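Ticket: Plevell arrivals figure is wrong, and guests who came were told they hadn't
Status: Open (reopened twice)
Product: Plevell guest list and door scanning, by Zundale
Shared 12 times

We ran the Follenport Alcohol-Free Night at Motaung Hall, free entry, passes booked online through Plevell. We released 4000 passes and all of them went. On the morning after, the Plevell dashboard said we'd had 4000 arrivals. Every pass, every person, no drop-off at all, at a free event, in the rain. I have been doing doors for a long time and I don't believe it.

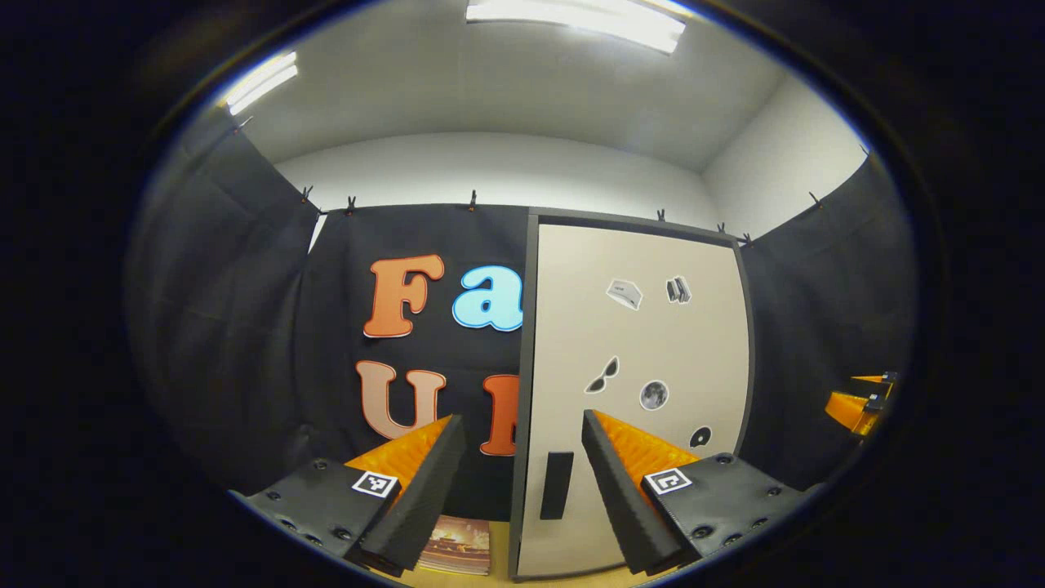 Bongani Msimang
Door and guest list lead, Follenport Alcohol-Free Night

The same dashboard then sent the "Sorry we missed you" email to 339 people. So either everybody came or 339 of them didn't, and Plevell seems happy to say both. Several of those who got the email wrote back to say they had been on the dance floor until the taxis came, and one had won the raffle.

I'm keeping this log in the open so other organisers can see where it goes. Last time I raised something with Zundale by phone it was marked as solved and I never found out what the solution was.

First reply from Zundale support

They said the hall wifi must have dropped. Perhaps it did. I asked how they knew and was told it was "the usual cause". I sent them the venue's network record for the evening, which shows no gap while the doors were open. They thanked me and closed the ticket.

Reopened.

Second reply

Asked to clear the cache on the dashboard computer and sign in again. Did it. Same figures. Did it in a different browser, same figures. Did it on my sister's laptop, which had never been near Plevell, and got the same figures, which I'd have thought settled the cache theory. Support asked me to try once more with the first computer.

Third reply

A different person this time, and a better question: had anybody on the door pressed "Close event" on a scanner? Yes, on the one at the side entrance, when we shut that entrance early to stop the queue blocking the fire route. The screen offered "Close" and our steward wanted to close the side entrance. Nothing on that screen said it would close the whole event.

Things I tried myself, on a dummy event with no real guests:

Booked a handful of passes, scanned some on scanner A, pressed "Close event" on scanner B. The arrivals total jumped straight to the number of passes booked.

Carried on scanning on A afterwards. It beeped and went green as normal. None of those people appeared as arrived on the guest list.

Reopened the event from the dashboard. Total stayed wrong. Guest list stayed wrong.

Repeated with the scanners signed in under separate names. No difference.

So my reading is that closing fills in the total with the bookings figure, and anyone scanned after that is treated as absent and gets the email. I told Zundale this and sent the steps. They replied that the total is "an estimate by design". The label on it says Arrivals. If it's an estimate I would like it to say so, and I would like to know what it is estimating from.
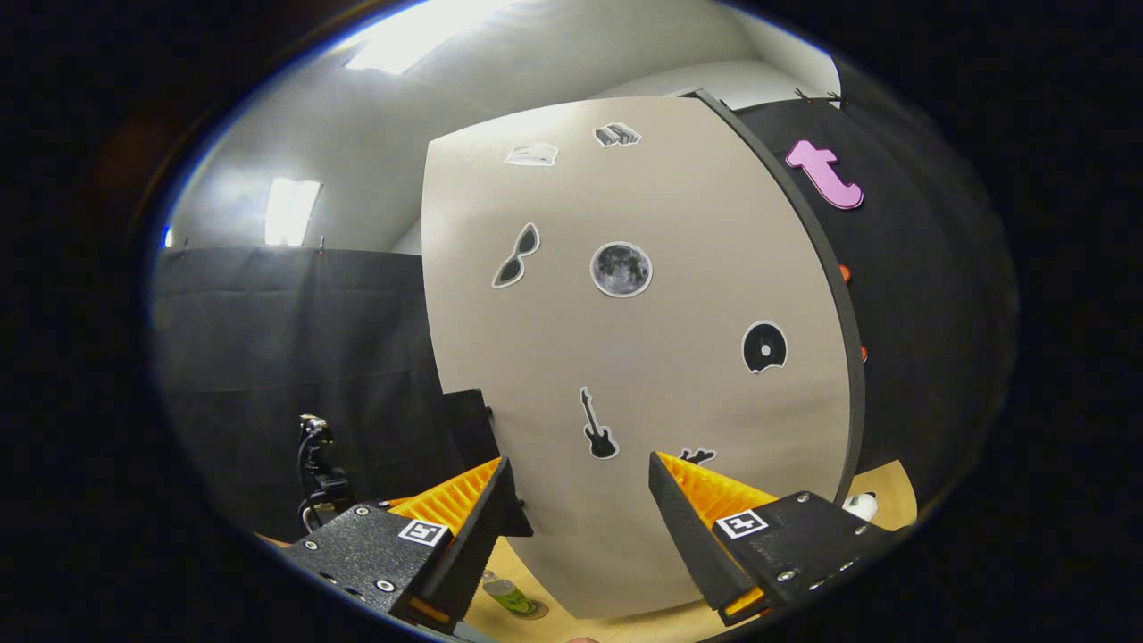

Stickers on the beige panel.

Where it matters for us: the hall wants a true attendance figure before it will agree the July date, and so do the people who paid for the food. Our stewards' own tally sheets come to over 3000, which sounds like a wet night at Motaung Hall to me. I can't hand in a Plevell report that disagrees with them and with itself.

Latest from Zundale, Sunday, April 19, 2026

"A fix is included in the next update." No date for the update. I asked whether the fix changes the total, the guest list, the email, or the wording of the button, and have had an automatic reply with a satisfaction survey in it.

What we're doing in the meantime: automatic emails switched off, "Close event" to be pressed by me only and after the last guest has gone home, tally sheets at both entrances. I'd suggest the same to anyone using Plevell for a free event. I'll run the dummy event again once the update arrives and put the results in this ticket. Until then please leave it open.

3 comments

Reshma Xaba
Same thing at our new year do, I'm fairly sure. We got a full house on the report and I was so pleased I put it in the newsletter. Now I'm wondering. Does exporting the guest list give you the scan times?

Bongani Msimang
It does for the ones scanned before the close. Everything after is blank. Worth looking at yours, Reshma, if the times all stop at the same minute you've had it too.

doorqueen_side_entrance
I was the one who pressed it. It said Close. I'd press it again.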